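Unidad 2
Lo que queda en la mesa: envases, etiquetas y superficies

Empezamos la unidad por el final de la comida, cuando ya no hay nada que beber y todavía queda todo por recoger. ¡Es un momento estupendo para aprender a mirar materiales! Una botella vacía cuenta muchas cosas: de qué está hecha, cómo se cierra, qué partes habría que separar antes de tirarla. 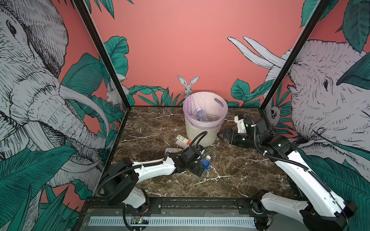

Figura 2.1. Residuos dispersos sobre la mesa y cubo para recogerlos.

En el taller Wumutau, Intan Nair pide a sus alumnos que no toquen nada durante los primeros minutos. Primero se mira, después se agrupa -- y solo entonces se tira. Parece lento, pero el grupo acaba discutiendo con verdadera pasión sobre tapones y etiquetas.

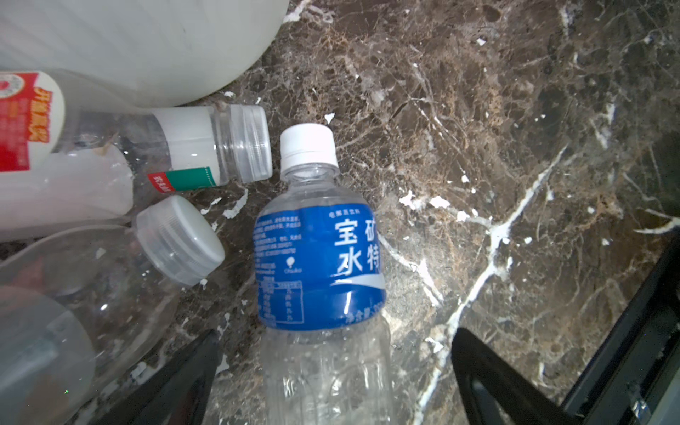 Una botella de bebida rara vez es una sola pieza. Tiene cuerpo, tapón y, casi siempre, una etiqueta que la rodea. La etiqueta puede ser una franja azul con grandes caracteres chinos blancos o una roja y blanca con caracteres blancos y amarillos; debajo, el plástico transparente se parece mucho de una marca a otra. Aprende a separar con la vista el envase de su publicidad y tendrás medio trabajo hecho.

También cuenta el fondo. Sobre una piedra oscura y muy veteada, un trocito blanco se confunde fácilmente con una mancha de la propia piedra. Pasa la mirada por toda la superficie, de un lado a otro, antes de darla por despejada.
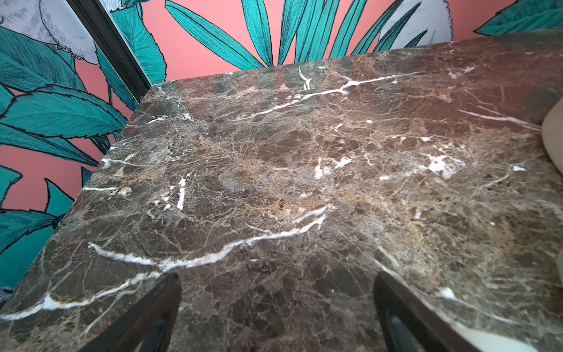
Según Custódio Valente, conviene repasar la mesa desde dos alturas, de pie y agachado, porque los brillos engañan. Es un consejo magnífico: pruébalo en la cocina de casa con la luz encendida.

Nos falta leer. La tabla nutricional y el código de barras hablan del contenido; para saber de qué está hecho el envase hay que buscar otras marcas, a menudo diminutas.

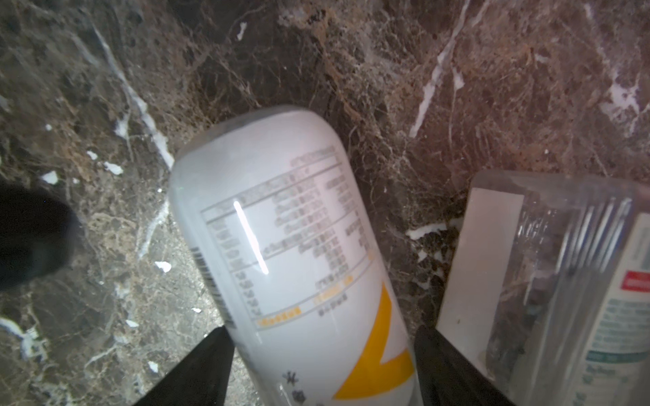
2.1 Antes de tirar: vaciar, separar, aplastar

Reúne en casa varios envases vacíos y ponlos sobre una mesa. Anota en tu cuaderno las partes de cada uno -- tapón, cuerpo, etiqueta -- y compara tus notas con las de un compañero.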